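Thread on whether a machine can do your laundry yet. I've been keeping notes on this for a while and people keep asking, so I'm putting it in one place.

1/ Short answer: parts of it. Washing and drying were solved long ago. Sorting is close. Folding works for towels and T-shirts if you're patient. Jackets are still hard.

2/ The numbers I have are from our own log at Clalstead. Since September we've recorded 2,650 attempts at folding one garment. 1,074 ended in something I'd put in a drawer.

3/ Most of the good ones were flat, square things. Towels don't have a front. You find two corners, you lift, you're halfway done.

4/ A quilted jacket is another job. The cloth is slick, the padding springs back, and the zipper is stiff where everything around it is soft. The collar never lies the same way twice. 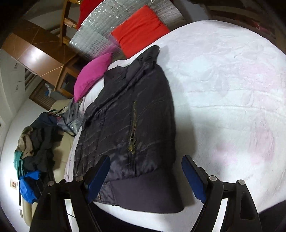 *Thread page last updated: 4th April*

5/ Look at the fold of cloth running across the jacket below the collar. A person would smooth that out with the flat of a hand before starting. With two fingertips you have to pinch and drag, and dragging makes new creases.

6/ The waistband is the best place to grab. It's smooth and wide and has a clear edge. The zipper pull is tempting but everything swings from it once you lift.

7/ The bed matters too. A plush blanket gives under the fingers, and sometimes you pick up blanket along with jacket. We had 565 failed grabs in the log and I marked 200 of those as "got the bedding."

8/ Then there's the pile on the sofa. Pulling one garment out of a heap and working out which way up it is takes longer than the fold. Egilsson's demo skips that step – every item starts flat on a table.

9/ Grumorness says they'll have a home folding unit out next year. I'd like to see it do a coat on a bed.

10/ For shop floors I'm more hopeful. The Prustside laundry handles hotel linen all day, same sizes, same table. That's a fair job for a machine now.

11/ At home I still fold my own. Next set of notes will be on socks.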